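Why Do Cups Get Skinny at the Bottom?

Have you ever looked really hard at a plastic cup? I did, at breakfast, and I forgot all about my toast! Lots of party cups are wide at the top and narrow at the bottom. Grown-ups call that shape "tapered," and I think it's pretty clever.

The wide top makes it easy to pour your juice in. The skinny bottom lets one cup slide inside the next, so a whole stack fits in a small bag. 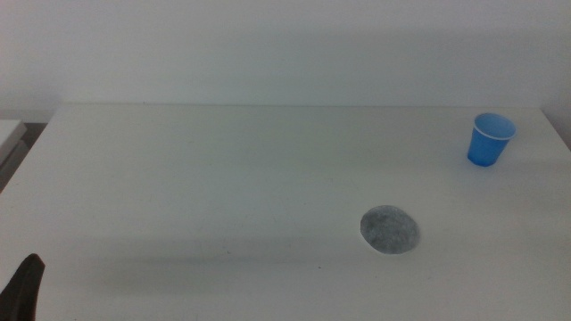

A blue cup, wide at the mouth and narrow at the base.

Now look at the top of the cup. I know cups are round, but the opening looks like an oval - that's because we're seeing it from an angle. Try it with a cup at home. Look straight down and you get a circle. Crouch lower and the circle squashes flatter and flatter!

My friend Noemi and I drew our cup from four different heights, and my oval came out looking like a potato.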